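3.2 What we bought, and what we didn't

When Giuliana Zapata and I sat down to plan the money for this setup, the arm was the easy part (we already had a quote from Besnard and it wasn't going to move). Everything else was up for grabs! We had $2,000 left for mounting, lighting, the wrist camera and whatever we'd use to line things up, and I'll admit I wanted to blow a good chunk of it on a machined calibration plate from Jolley. The plate was $400. Giuliana asked what it would do for us that a roll of tape wouldn't, and I didn't have a great answer.

So we went with tape. Two strips of blue painter's tape crossed on the gray work surface give the wrist camera a mark to find at the start of each session (Figure 4), and the strips are easy to pull up and lay down again when we change the layout.
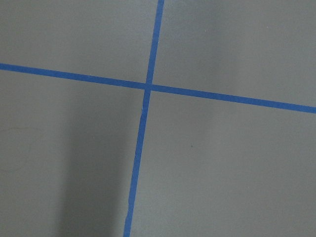 Figure 4. Tape cross on the gray work surface, seen up close from the wrist camera. Note the soft shadow to the left of the vertical strip.

We put the saved money into lighting, and I'd do that again. Shadows bothered our line finder way more than ragged tape edges did, so the two lamps ($198 for the pair) went on the order before the spare cables, which Aishwarya Kotian still brings up. The camera bracket was another $163, and that one I'd skip next time and print instead.

If you're planning a similar bench, my advice is to hold back part of the small-parts money until you've run the arm for a few weeks. We spent ours too early and had to wait until November for a second round of funds. Table 2 has the full list, with shipping kept on its own line.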